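About Cemness

Cemness is a training kitchen and dining room for adults who are preparing to live in a home of their own, many of them for the first time. We teach the ordinary work of running a household: planning a meal, cooking it, laying the table, washing up and putting everything back where the next person will find it.

The school was founded by Loretta Ferreira, who remains its director. It began as a Saturday class in one rented room with a single cooker. We now teach 18 learners each term, in two groups, and have our own kitchen, larder and dining room on the ground floor of the Dambrauskienė building.

How we teach

Each course runs for 13 weeks. Learners attend two sessions a week and cook at every one of them. The first weeks are given to knives, heat and cleaning, and the remainder to complete meals, chosen by the group with their tutor.

Vaida Mets leads the cooking sessions. Sebastián Salinas is responsible for the dining room and teaches table laying, serving and clearing. Both tutors keep a written record for each learner, who may read it at any time.

The dining room

Meals are eaten together at the end of the session, and the same people who cooked them lay the table. Learners are taught to set out what the meal requires - chopsticks for noodles and rice dishes, spoons for soup, knives and forks for the rest - and to return every piece to its proper basket afterwards. Chopsticks are sorted by length and paired before they are put away. Our tables are covered with cloths that can be wiped down between groups.

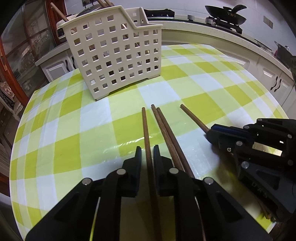 Visiting and applying

Applications for the autumn term close in June. Applicants are invited to visit during a session and to stay for the meal. Fees are set according to income, and some 600 meals a year are served to learners' families and guests at no charge. Enquiries should be addressed to Kristaps Butkienė at the school office.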